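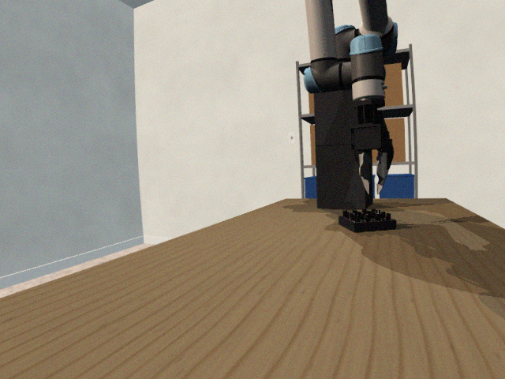
A reader in Madurham wrote to us that her guidebooks always come home from a long trip with their spines split and their corners curled, and could we please help? We certainly can, and what a pleasure to be asked!

Before you go, cover the book in brown paper, folded over at the edges just as we did with our school books, and slip it into a cloth bag with a drawstring. It will take far more knocks that way than you'd think.

If a page comes loose on the road, tuck it back in its place and leave the sticky tape alone (it yellows dreadfully). Once home, run a thin line of white paste down the inner edge, lay a strip of baking paper on each side, and leave the book under 3 heavy atlases for 2 days. My old walking guide, all 772 pages of it, had this treatment in July and opens beautifully now.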